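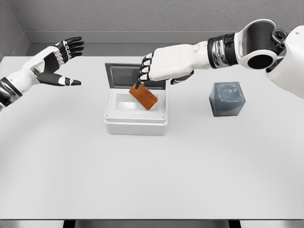 Bin packing with a bad ruler

March 11, 2018

I spent most of December moving my backup archive from a pile of old hard drives to write-once discs, and the part that took the longest was deciding which folder goes on which disc. The copying itself can run overnight. The assignment can't, or at least not until somebody has written it down.

The problem is ordinary bin packing. There is a set of items with known sizes, a set of containers with a fixed capacity, and the goal is to use as few containers as possible. It is NP-hard, so for any real list you use a heuristic and accept the result. The usual one is first-fit decreasing: sort the items from largest to smallest, then put each into the first container that has room. Its worst case is known to be 11/9 of the optimum plus a small constant, and on most real data it does much better than that.

My list had 3,132 folders. A few were very large (raw scans, two disk images from the Tondel years) and the rest were small. This is an easy distribution. The large items set the layout and the small ones fill the gaps like sand. First-fit decreasing came out at 30 discs, and dividing the total size by the disc capacity also gives 30 after rounding up, so there was nothing left to gain.

Then I burned the first disc and it failed with an out-of-space error.

The cause was the sizes. I had summed file lengths in bytes, but a file on the disc takes up whole sectors. A folder of 800 tiny text files loses an average of half a sector or more per file, plus the directory records. For scans this is noise. For my mail archive, where many messages are shorter than one sector, it was a large fraction of the total. The fix is one line: round every file length up to the next multiple of the sector size before summing. I also set aside a fixed margin on each disc for the file system structures and a checksum list.

With corrected sizes the answer went to 31 discs, and all of them burned.

Zsófia Major wrote to ask why I didn't keep related folders together, given that a disc holding half of one project and a third of another is unpleasant to search. Fair question. I tried it with a grouping constraint and the count went up again — more than I wanted to pay. I keep a plain text index instead, sorted by path, with the disc number in the first column. A copy of it goes on every disc.

The script is called Cornent and lives on the machine Erdős, in the same directory as the index. I still need to add a verify pass that reads each disc back against its checksum list.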